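**FOR RELEASE: Jun 8, 2024**

# Student Team Completes Two-Arm Backpack Packing Project at Zurley Technical College

The Bimanual Manipulation Club at Zurley Technical College has completed its student project on household packing tasks and will publish the resulting demonstration set, task definitions and scoring sheets in October. The project, named Iltik, covers one activity in detail: transferring books and paper booklets from a tabletop into a school backpack using two robotic arms with multi-fingered hands.

Iltik ran for 2 semesters as a credit-bearing project course. Students recorded 373 demonstrations by teleoperation, with an operator controlling both arms at the same time. A demonstration starts with the backpack and reading material on the table and ends when the operator releases the last item or when a fault stops the run. Faulted runs are kept in the set and labeled by cause.

The task was selected for its mix of object types. A paperback is stiff along the spine and flexible at the fore edge. A booklet of a few sheets bends under its own weight when held at a corner. A backpack changes shape whenever it is touched, and its opening doesn't stay where the previous motion left it. Most introductory exercises at the college use rigid blocks and fixed bins, and the club wanted a task in which neither the item nor the container could be treated as a fixed shape.

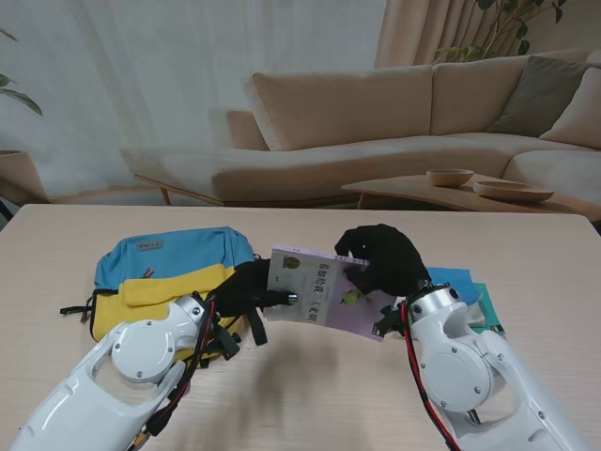

Grasp planning was divided into three phases: edge acquisition, reorientation and insertion. In edge acquisition, the operator slides or tips the item until a finger can get under or over an edge. Reorientation brings the item to the angle needed for the bag opening, usually with both hands in contact. Insertion is the longest phase and accounts for most of the labeled faults. Students wrote a separate entry and exit condition for each phase so that two annotators working independently would mark the same boundaries.

"The phase boundaries took longer to agree on than the control software," said Jasmina Angelovski, instructor for the course. "Our first definition of a completed grasp depended on what the annotator thought the operator intended. The final definition uses contact and item motion only."

Annotation was done in Hetix, a labeling tool written by students in an earlier section of the course and revised for this project. Hetix displays the video and joint data on a shared timeline and requires a fault code before a failed run can be closed. The revised version adds separate tracks for the left and right hands, which allows overlapping contacts to be marked without merging them into a single event.
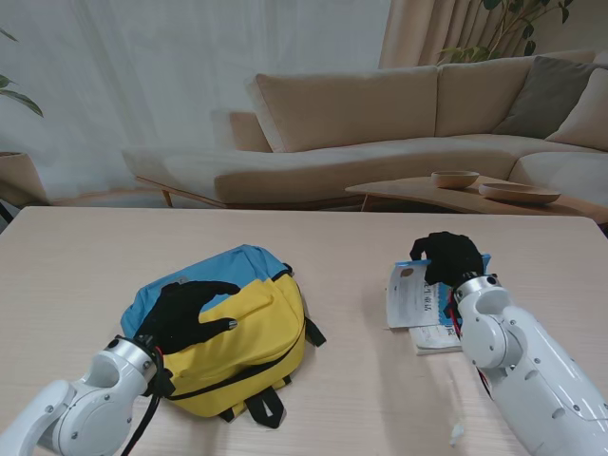
Role assignment between the hands was the second subject of study. Under the course protocol, one hand is designated the support hand and the other the transport hand, and the roles may be exchanged once per item. In a typical configuration, the left hand rests on the backpack with its fingers spread over the fabric while the right grips the top edge of a stack of booklets. The support hand's contact point is recorded as a label on the bag, divided into upper panel, opening and front pocket. Operators received no instruction on which region to use, and the contact labels are included in the release for anyone who wants to compare their choices.

Trials were held in a furnished living area with the arms working over a light wooden table. The club chose to leave the furniture, curtains and plants behind the table in view of the cameras so that models trained on the set would be exposed to ordinary background detail. Camera positions were documented at the start of each session and checked against the previous session's record.

## Evaluation

For the final course assessment, teams trained a policy on the shared demonstrations and submitted it for testing on a held-out set of item placements. Each policy was allotted 80 trials. Scoring gave separate credit for acquisition, reorientation and insertion, and a policy that dropped an item during insertion retained the points from the earlier phases. Zipper operation was outside the scope of the assessment.

The Tsuchiya Student Automation Fund supported the project with a grant covering replacement cables, glove wear and storage. The fund had no role in task design or scoring.

## Availability

The October release will include synchronized video, joint positions, Hetix annotations, the fault code list and the assessment rules. Student names and operator identifiers will be removed. The files will be available for classroom and research use, and course staff will supply a short setup guide for schools with different arm models. Recordings with incomplete joint data will be listed in a separate index.

Enrollment for the next section of the course opens in October. Applicants should have completed one programming course. Prior experience with robotic arms is not required, and all new operators complete a supervised safety and teleoperation module before recording.

**Media contact:** Jasmina Angelovski, Bimanual Manipulation Club, Zurley Technical College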